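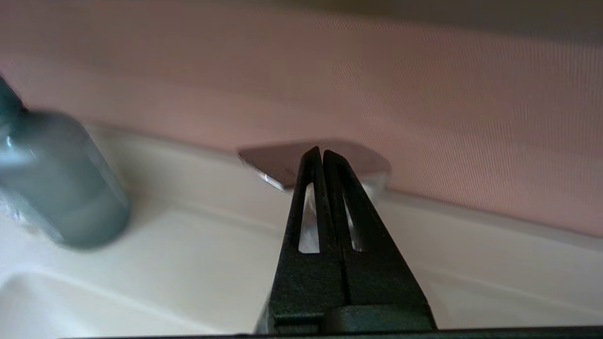 Kerslake Oro wireless controller

Price: $35
Works with: PC, phones, tablets, and the big consoles through a USB adapter (sold separately, and yes, you need it)
Color: charcoal
Ships from: Cleltdale

We'll say up front that we didn't want to stock another budget controller. Most of the ones we get sent go back in the box within a week. The sticks drift, the triggers squeak, or the thing drops its connection in the middle of a race. The Oro has stayed on the shelf longer than that, so it gets a page. Read all of it before you order.

What the box claims

Kerslake prints "30 hours of play" on the front. We got 18 with rumble on and the lights at their normal setting. You may get closer to the claim if you switch off rumble, turn the lights down and play something slow, but who buys a controller with rumble to leave it off? Charging is by USB-C. A cable is included and it is too short to play with while plugged in.

The box also says "pro-level response." We don't know what that means and Kerslake's leaflet doesn't say. Over the adapter it felt fine to us in shooters and racing games. Over Bluetooth there was a small delay that we noticed in fighting games and nowhere else. If you play fighting games for real, skip this one or use the wire.

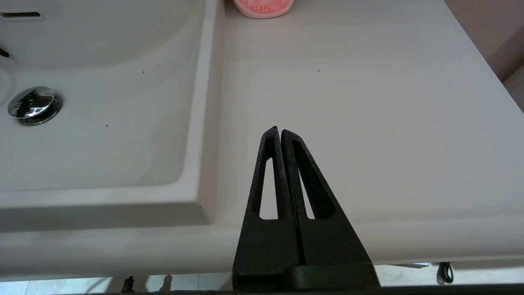

The back buttons are the part we like best. There are two, they click firmly, and you can set them without installing anything. Hold the small button under the logo, press the back button, press whatever you want it to copy. The setting survives a power-off. The Gokeck app lets you do more, such as changing the stick dead zone, but it wants an account and your location before it will open. We can't think of a good reason a gamepad needs to know where you live. You can ignore the app completely.

About the free game bundle

Every Oro comes with a code for 3,000 "coins" in the Gokeck store. Don't let that sway you. Most of what we could buy with them was hats and skins for free-to-play games, and the two full games on offer were old puzzle titles you can find cheaper elsewhere. The code runs out in March.
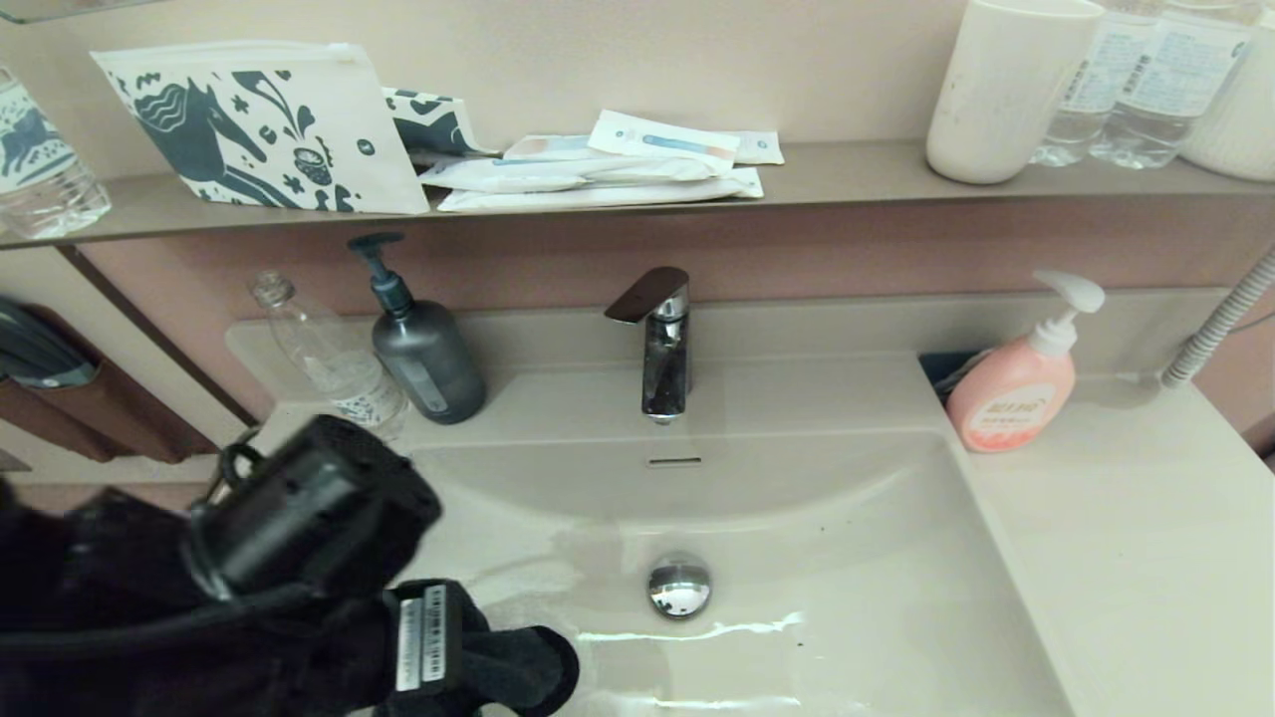
Warranty and returns

One year from Kerslake, which covers the battery and buttons. Stick drift is listed as "normal wear" after the first six months, and that's a weak promise for the part most likely to fail. Returns to us are free if the seal on the coin code is unbroken.

In the box: controller, USB-C cable, leaflet, coin code. No adapter, no case.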